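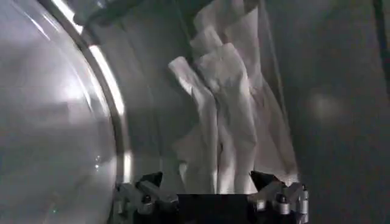 Fig. 1. White cloth beside the open glass door.

Unit 4: Laundry Corner and Drinks Shelving
Facilities and Shop Floor Basics, Nyitrai Training Center
Handout revised Jul 2, 2018

Bring this handout to the practical. The session has two parts, the laundry corner first and the drinks shelving second. Students who missed Unit 3 should read the Holtex sheet on fabric care before they come.

4.1 Handling cloths

Most of the washing in a small shared building is cloths, towels and aprons. They are light, they crease easily, and they catch on things. When you take a cloth out of a machine, hold it up clear of the door and let it hang for a moment before you fold it. A cloth pinched at one point will fall into deep folds, and a smaller item can hide inside them. Run a hand down each side and shake it once.

Keep the door fully open while you work. A door left halfway swings back against your arm, and the rim is hard.

Sorting for this unit:
White cloths go together, never with colored aprons.
Anything with a drinks stain is rinsed in cold water first.
Torn cloths go in the rag bag by the sink.
Shop aprons from Biltbridge are washed inside out.

4.2 The drinks shelving

The second half of the practical uses the shop floor. You will face up the shelves and then restock them from the back. Facing up means pulling each row forward so that the front bottles stand in a straight line and the labels can be read from the aisle.

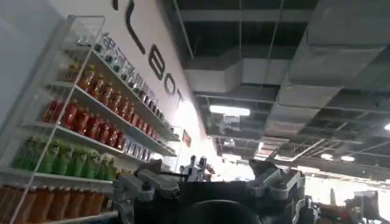
Blocking by color is the simplest way to keep a drinks unit readable. A customer looking down the aisle at an angle can't read a label, but can tell a red row from a green one. Put one kind of drink on one shelf as far as the stock allows. When a row runs short at the far end, some shops fill the gap with another product. Do this only if your floor plan permits it, and write it on the restock sheet so the next person doesn't treat it as a mistake.

Students often ask whether water belongs at the top or the bottom. Both are done. Large bottles are heavy and are better low down. Small ones can go high, where they are easy to take with one hand.

4.3 The dryer, step by step

Return to the laundry corner for this part. The dryers and washers are numbered, and you should write the number of the machine on your sheet. A washer and a dryer can carry the same number, so write "washer 1" or "dryer 1" — a bare number is no use to the person checking the sheet.
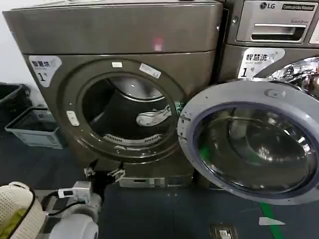

Fig. 2. Dryer no. 1 with the door open and a white cloth in the drum. The lint filter grille is at the bottom of the opening.

Before loading:
Open the door all the way and look into the drum. It is dark inside, and one cloth is easily left behind.
Check the lint filter. Clean it by hand if there is any fluff on the grille.
Look at the door catch and the latch hook. A scrap of cloth caught between them will keep the door from closing.

Loading:
Put in no more than 26 small cloths. Overfilled drums dry unevenly and the cloths come out creased.
Separate anything that has come out of the washer in a ball.
Close the door and press until it catches.

After the cycle:
Wait about 6 minutes before you unload.
Take the cloths out one at a time and fold them on the table, never on top of the machine.
Clean the filter again and leave the door ajar.

The labels on the front of the machines are in Chinese. 智慧烘 is the dryer and 智慧洗 is the washer. The last character is the one to learn: 烘 for drying, 洗 for washing. You will need both for the short quiz in September.

4.4 Restocking

Work from the top shelf down. Wipe the shelf lip before you bring new bottles forward, then put the older stock in front and the new stock behind it. Check the date on the first bottle and the last bottle of every row.

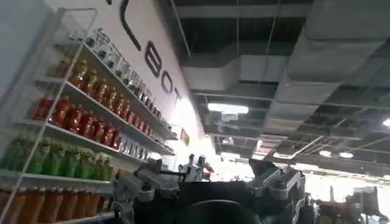

Bottles should stand shoulder to shoulder without being forced. If you have to push the last one in, take it out again, or the whole row will jam when a customer pulls from the front. Turn the labels as you go. It takes much longer to come back and do it at the end.

Work in pairs, 2 students to a unit. One brings the stock and the other fills, then change places at the halfway point.

To hand in: the completed machine sheet, the restock sheet, and a short paragraph on which shelf took you longest and why. Use the Rolov form for the restock sheet. Copies are in the tray by the door.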